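Ticket: Export to Bremex drops the last stitch row on every chart
Product: Gestness Chart Editor (desktop)
Opened by: Shuzhen Tian
Handled by: Reda Hegazy
Status: Open – workaround found
Date: 8/19/25

Shuzhen Tian wrote:

Hi all! First, I love this editor. I moved my whole cross-stitch library over in February and it has been a joy. But I have a strange one for you. When I export a chart in Bremex format and open it again, the bottom row is gone. My test chart is 100 by 100 stitches. The file that comes back is one row short, every time. The colors are fine, the symbols are fine, the legend is fine. PDF export is perfect.

Tried so far:
Restarted the program. Same result.
Saved under a new name with no spaces. Same result.
Turned off backstitch before exporting. Same result, and I lost my nice outlines until I turned it back on.

Reda Hegazy wrote:

Thanks for such a clear report, these are my favorite kind! Could you try the same chart with the border setting switched off? It's under Page, then Edges. Also, does the row count in the status bar match what you drew before you export?

Shuzhen Tian wrote:

Oh, good one. With the border off, the row comes back! So the border is eating it. The status bar says 100 rows before export either way. I also tried my big El-Sayed sampler, which has 3,836 stitches in the bottom band alone, and it does the same thing: border on, band loses a row, border off, all there. I'm thrilled to have a way around it – I have a stitch-along starting and people want the files.

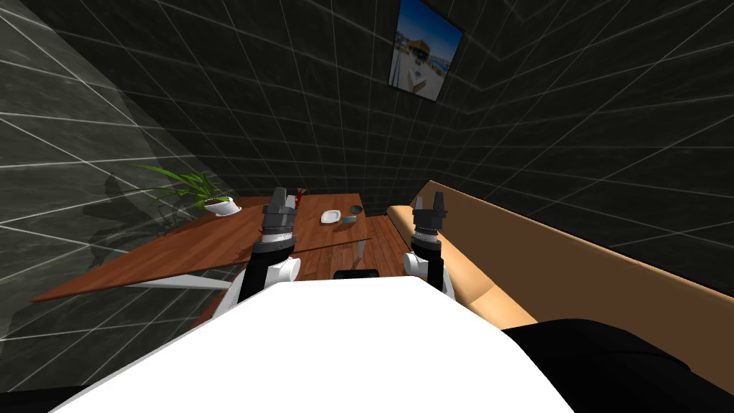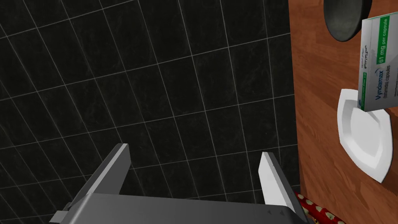
Does the missing row also disappear from my saved chart?
The saved chart keeps every row. Only the exported copy is short, so you can turn the border off and export again from the same file.

Reda Hegazy wrote:

I can make it happen here too, which is great news for fixing it. The exporter reserves a line for the border and then forgets to make the page one line taller. The top, left and right edges come through fine. I've passed it to Bokov, who wrote that part of the exporter, with your test chart attached.

Until there's a new build, this is what works:
1. Open the chart and go to Page, then Edges.
2. Set Border to None.
3. Export to Bremex.
4. Open the exported file and check the bottom row.
5. Set Border back to what you had.

If you really want a border in the exported file, add one blank row at the bottom first. The exporter drops the blank one and your stitches stay put.

Shuzhen Tian wrote:

The blank row trick works beautifully! Sampler exported, border and all, bottom band complete. I'll leave this open so I hear about the new build. Happy to test it on the rest of my charts.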